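Filed under: Founders, Apparel & Retail

11/24/19
By Man-sik Jang

Ha-neul So started selling clothes out of a shared office with a folding table, a steam iron and 70 shirts she had paid for with her own savings. The shirts were all the same cut, in two colors. It took her most of a year to sell them.

Her company, Fumora, now sells a small line of shirts, work pants and a jacket, almost all of it through its own website. It has 13 employees. So, who trained as a pattern maker and spent six years at a uniform supplier, still approves every fit sample herself. We talked in the company's office over two afternoons in September.

I asked her first about the uniform business, because she brings it up often.

"Uniforms teach you that people come in more shapes than a size chart has," she said. "You get an order for a hotel, and the same shirt has to go on the person at the front desk and the person carrying bags. They both have to be able to lift their arms. If they can't, you hear about it from the hotel, and then you hear about it again from your boss."

She left that job with one pattern she considered her own, a shirt with a wider back yoke and a sleeve set slightly forward. She offered it to the uniform company first. They passed. The first shirt Fumora sold, the Brumero, is close to that pattern. The collar has changed twice and the cuff once.

Starting with one shirt

Selling a single product was a matter of money, So said. Fabric mills have minimum orders, and so do button suppliers. Each new style meant buying more of everything.

"I had enough for one shirt," she said. "If I'd had enough for four, I would have made four, and three of them would have been bad. I had sketches for a dress that I'm very glad I couldn't afford."

Her first customers were people she knew, and then people they knew. Growth was slow until the owner of a small chain of bakeries ordered the Brumero for the counter staff. Customers at the bakeries asked where the shirts came from. So had small cards printed with the web address and mailed a box of them to each store.

"That was the whole marketing plan for a while," she said. "Cards next to the register."

She did try paid advertising in the second year. She spent more than she wanted to on social media ads and got a wave of orders, a lot of which came back. Most of those customers had bought two or three sizes to try on at home. The shirts returned in every condition, and two people had to stop what they were doing to press and repack them.

The return problem

Returns are still the subject So talks about with the most detail. She keeps the reasons customers give in a spreadsheet and reads it at the end of each month. When the company reached 582 returned shirts, she printed the whole list and went through it with a highlighter.

"Color was hardly on there," she said. "I had assumed it would be color. It was sleeve length, sleeve length, sleeve length. We had one sleeve for each size, like most companies, and it was wrong for a lot of people."

The fix was to offer each size in two sleeve lengths, which doubled the number of items in the stockroom and made her operations manager unhappy. Returns went down over the next two seasons. She would not give me the rate, but said it was now low enough that she had stopped losing sleep over it.

The website was changed at the same time. The old size guide asked for chest and waist measurements. The new one asks customers to measure a shirt they already own and like, laid flat with the buttons done up.

"People don't have a tape measure, or they do and they hold it too tight," So said. "But everybody has one shirt that fits. Measure that one."

Working with the mill

Fumora buys most of its cotton from Sekitz, a mill she found through a former coworker. For the first few orders she was by far their smallest account, and her fabric was run whenever there was a gap in the schedule. Once it was late by 29 days. She had already taken payment for part of that batch.

"I wrote to every customer myself and offered the money back," she said. "A few took it. Most of them wrote back and said they'd wait. I learned to stop selling things I didn't have in the building."

She now orders fabric two seasons ahead and keeps a reserve of the basic colors. It ties up cash, and she said her accountant raises the point each time they meet.

The fabric itself has become softer. Early versions of the Brumero were made in a stiffer cloth that needed ironing, and customers complained. The current cloth is washed before it is cut. So does not iron hers anymore. 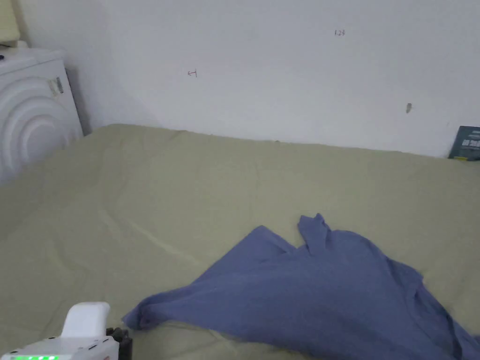 What comes next

The next release is a pull-on pant called the Myung, due in the spring. It has been through more samples than anything else the company has made, mainly because of the waistband. So wanted something that could be worn to work without looking like pajamas, and the first elastic they tried rolled over when the wearer sat down.

I asked whether she planned to sell through department stores. She has had two offers and turned both down. The margins were thin, and one of the buyers wanted the longer sleeve option dropped to save rack space.

"That was a short meeting," she said.

A store of her own is more likely. She has looked at a few spaces near the office, all of them small, and wants somewhere with a sewing machine in the back so that hems can be done the same day. She has not signed anything. Rent in the area went up again this year, and she would like to see how the Myung sells first.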